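Hirno opens its Skindedstead room, table first

12 Oct 2025

Hirno, the shared workspace firm, has opened a workroom at Skindedstead. It has one large wooden table, a grey perforated wall and a concrete ceiling that was left as concrete after a long and expensive conversation about paint.
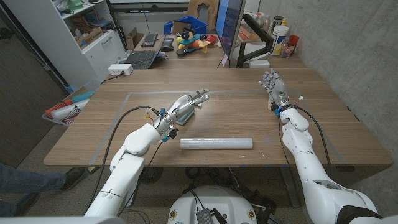
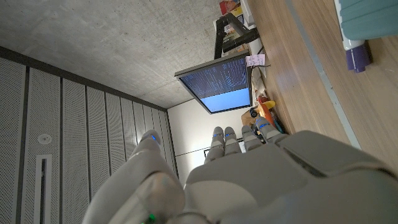 What you get

The table is the main thing. It is light brown, it is big, and a rectangle of light grey tape marks out the working area on top. Members at our Hendmont site have argued over elbow room since February, and tape costs less than a mediator. The tape stays down. Please don't pick at it.

The tall perforated panels were chosen by Dursun, who fitted out the room and sent us 11 shades of grey to look at. We picked the fourth, then the ninth, then the fourth again. There is a monitor for anyone who needs a bigger screen, and an off-white wall for anyone who would like to look at something calmer.

We were offered a feature ceiling, with planting. The ceiling we have is grey and slightly speckled, and needs no watering.

Booking and prices

The room can be hired by the day for £285, or by the hour for £50. Bookings open 30 days ahead and can be made at the Skindedstead front desk or by phone. Hendmont members pay the same as everybody else - they have asked, several times.

Tape may be added inside the marked area if it comes up again afterwards. Bring your own scissors, as ours have already gone to Hendmont and show no sign of returning.

About Hirno

Hirno runs shared rooms for people who make, mend and test things. It has sites at Hendmont and Skindedstead. A third is being discussed, mostly in terms of its ceiling.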